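Plerska Gripper Trials — Minutes, Thursday

We began a little late, the coffee being slow, and everyone was kindly patient. The Tostenby summary was taken as read: 2,111 grasps logged, 1,992 of them usable, and warm thanks to all who sorted them.

Agreed: the Kideo controller stays on for another 6 sessions, and the Juška arm waits until its new cable arrives.

Finger pads took up most of our time, and happily so. We do like the blue ones on the hand-held gripper — long dark clothing on a fleece sheet is a fair test for them, and with the black cloth bunched between the two pads we could talk properly about pad angle. Action: another 1,000 grasps on soft bedding before we choose.

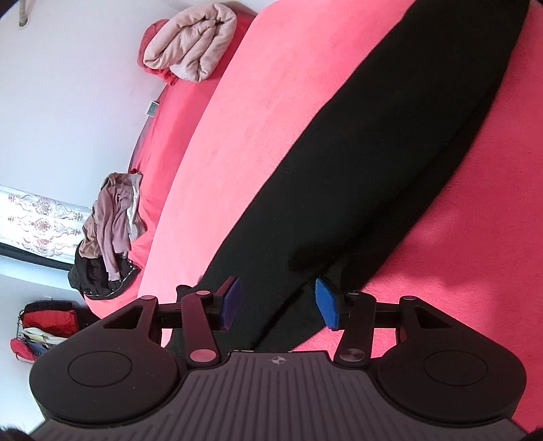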